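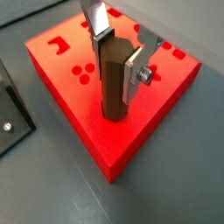
Chisholm Toy Library - Frequently Asked Questions

Who can join?
Anyone living in Chisholm or Heria with a child under eight in the household. Grandparents and registered childminders can join too. Bring proof of address to your first visit.

What does membership cost?
$32 a year per household, paid at the desk or by check. There is no charge per toy.

How many toys can I take home?
Up to four at a time, plus one puzzle. Ride-on toys count as two. New members are limited to two toys for the first month.

How long can I keep them?
Three weeks. You can renew once by phone or email unless another family has put a hold on the item. Party sets go out for four days and can't be renewed.

How big is the collection?
We have 1,365 items on the shelves and nearly 200 more in storage, mostly outdoor toys that come out in spring. The full list is in the binder by the door. The online catalog is run through Clerutel and is updated overnight, so something returned this morning may still show as out.

What ages are the toys for?
Birth to eight. Shelf labels are color coded: yellow for under 18 months, green for 18 months to three years, blue for three and up. Blue label toys may have small parts and should be kept away from babies.

A piece is missing. What do I do?
Tell us when you bring the toy back. Each bag has a card listing its contents, so check it before you leave as well as before you return. We don't charge for one lost piece if the toy still works without it. If it doesn't, we ask for half the replacement price.

Do I need to clean toys before returning them?
A wipe with a damp cloth is enough. Please don't put puzzles or unpainted wood in the dishwasher. We wash everything again here.

Do you take donations?
Yes, from March to November. We can't accept soft toys, anything with a cord longer than a foot, or battery toys with a loose cover. Large donations - more than two boxes - need a call first.

Where are you and when are you open?
In the lower level of the Treltus Building, side entrance. Hours are 9:30 a.m. to 1 p.m. on weekdays. The ramp is on the parking lot side.

Who do I contact?
Saron Derese handles memberships and holds. Leave a message at the desk number and she will call back, usually the same afternoon.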